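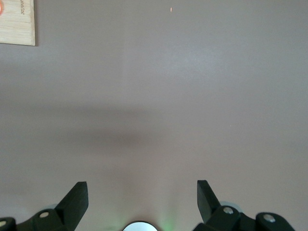
Kitchen & Table > Play Food and Boards

gulov_fan
Got the Mirnach board for the play kitchen in May. Pale wood, nice grain. The shop page says it "wipes clean forever." Forever is a long time. Anyone had one a while?

Rainer1208
Two years. Fine if you don't soak it. Lettering is still there.

pletness
I don't buy it. Mine went fuzzy in 3 weeks and the print is so thin I give it until fall.

Rainer1208
Did you put it in the dishwasher?

pletness
Once. It's a cutting board, it should survive once.

gulov_fan
So which is it? The orange slices and the plastic knife and fork are OK by me, it's the board I'm paying for.

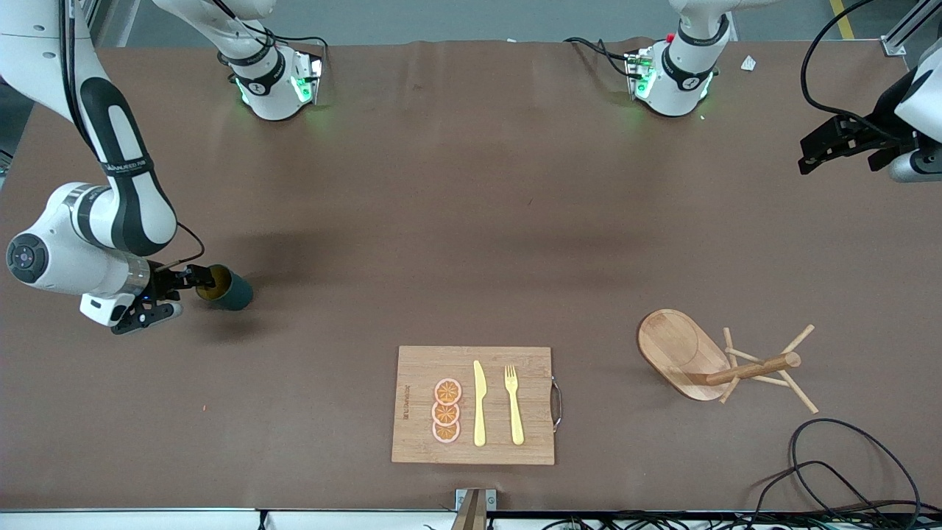
tabletop_2
Can you oil a bamboo board that's only used for toy food?

Rainer1208
Sure, a thin coat of food-grade mineral oil, then wipe off the extra.

pletness
Or skip it and buy a cheaper board.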